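Tastach TW-2 Cold Water Pressure Washer

Home / Exterior Cleaning / Washers / TW-2

In stock. Ships from Urcombe. Pickup at the counter too, call first please.

Mid-size electric washer for driveways, patios, decks, siding and fences. Made for the homeowner who does it twice a year and the one-van cleaning outfit that does it every day. Rolls on two rear wheels, goes up a step without a fight, fits behind the seat of most vans if you fold the handle.

We've sold the Tastach line for a good while now and the TW-2 is the one we keep getting asked for. Quieter than gas. No choke, no pull cord, no smell in the garage.

What it's good at

Concrete driveways with tire marks. Pavers gone green on the shady side. Vinyl siding, as long as you stand back and work from the top down. Trash cans. Lawn furniture. Mower decks. Dock boards, with the wide fan tip only.

What it's not good at: old soft brick, lime mortar, cedar shingles, anything with loose paint you want to keep. Use a soft wash pump for roofs. We sell the Hivetti one, see the link at the bottom, and please don't put a pressure tip anywhere near asphalt shingles. We get that call every spring.

What comes in the box

Washer with handle fitted
Trigger gun and two-part lance
High pressure hose, 20 ft
Spray tips, narrow, medium and wide fan, plus the soap tip
Detergent bottle, clips on the back
Garden hose connector with filter screen
Tip cleaning needle (small, taped inside the manual, dont throw it out)
Manual

Not in the box: garden hose, surface cleaner head, foam cannon, detergent. All sold seperately.

Setting up

Takes a few minutes. Handle's already on. Push the lance halves together and twist till it clicks. Screw the high pressure hose to the outlet by hand, snug, no wrench. Check the filter screen is sitting flat in the inlet, then the garden hose goes on.

Water first, power second. Always. Turn the tap full on, squeeze the trigger with the motor off and let it run till the stream is steady and stops spitting. Then switch on. Running the pump dry is the fastest way to kill it and it's not covered, we can tell from the seals.

Full size garden hose, please. Those skinny expanding ones starve the pump and you'll hear it, motor surges up and down. Same thing if the hose has a kink in it or the tap is only half open.

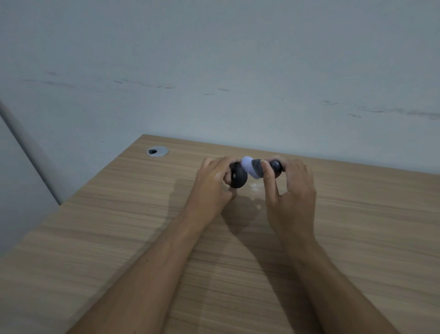 Tips are push fit. Pull the collar back, tip in, let go, give it a tug to be sure. Start with the wide fan and work closer until the dirt moves. Most people start too narrow and end up with stripes on the concrete that only show once it's dry, and then it's the whole driveway over again.

Soap tip runs at low pressure, that's how it draws from the bottle. If no soap's coming through, check you haven't left a high pressure tip on. Then check the little hose in the bottle hasn't curled up above the liquid. Rinse soap off before it dries, work in the shade if you can.

Using it on a driveway

Sweep first. Leaves and grit just get blown around and end up on the siding.

Wet the whole slab, put your detergent on from the low end up, leave it sit. Then rinse from the high end down in overlapping passes, same height, same speed. If you have more than a parking space or two to do, get the surface cleaner head. Much faster, no stripes, and it keeps the splash off your shins. Ours is the Ranjbar round deck and it fits the TW-2 lance with the adapter that comes in its box.

Joint sand will come out of pavers. Some always does. Have a bag ready and brush it back in when everything's dry.

Specs

Model: TW-2
Item no.: 617
Motor: electric, induction
Water supply: cold only
Wheels: 2
Hose: 20 ft
Detergent: clip-on bottle
Warranty: 2 years home use, see below for trade

Full pressure and flow numbers are on the rating plate and on the data sheet, ask and we'll email it over. Not typing them here again, we got them mixed up with the smaller model last time and had to refund a guy.

Power

Plug straight into a grounded outdoor outlet with GFCI. Extension cords, we'd rather you didn't. If you have to, heavy gauge, outdoor rated, shortest one that reaches, fully unrolled. A cord left on the reel gets hot. Keep the plug connection up off wet ground.

If it trips the GFCI the minute you switch on, stop, unplug and call us. Don't keep resetting it.

Looking after it

After each use: motor off, tap off, squeeze the trigger to drop the pressure, then unhook everything. Run clean water thru the soap line for a minute if you used detergent. Wipe down. Coil the hose loose, no tight bends near the fittings.

Check the inlet screen every few jobs. Well water, check it every job.

Tip clogged? Power off, tip out, needle through, flush it backwards with the garden hose. Pulsing at the gun is a clogged tip nine times out of ten.

Winter: this pump cannot freeze. Not once. Bring it indoors, or run pump saver through it if it has to stay in the shed. One bottle of pump saver is a lot cheaper than a pump head. Stock up in September, we run out when the first frost gets on the forecast.

Safety stuff

Closed shoes. Eye protection. Never point it at people or pets and never at your own feet to rinse your boots off. The narrow tip will cut skin. Stay off ladders with it, the gun kicks back when you pull the trigger, so use the extension lance from the ground.

Keep it away from outlets, light fixtures, AC fins and window seals.

Warranty and parts

Home use 2 years from the date on your receipt. Trade use is shorter, call for terms before you buy if it's going on a van. Not covered: frost damage, dry running, tips and o-rings, hose that's been driven over.

Hang on to the box for the first month if you've got room. Returns travel a lot better in it.

We keep o-rings, guns, lances, hoses and pump heads on the shelf in Urcombe. If you're ordering a gun, tell us whether yours has the long or the short trigger, they changed it partway through and the fittings differ.

Shipping

Orders over 600 dollars ship free in the lower 48. Under that it's worked out at checkout by zip. Goes out boxed on a ground service, signature needed. Check the carton before you sign and write any damage on the slip, otherwise the carrier won't talk to us.

Goes well with

Ranjbar round deck surface cleaner
Hivetti soft wash pump and wand
Foam cannon, quick connect
Extension lance
Driveway and patio detergent, gallon
Pump saver
O-ring kit

Questions, call the counter or use the contact form. Form gets answered evenings mostly, we're out on jobs in the day.

Page updated 12/9/21. Prices can change, the one in your cart is the one you pay.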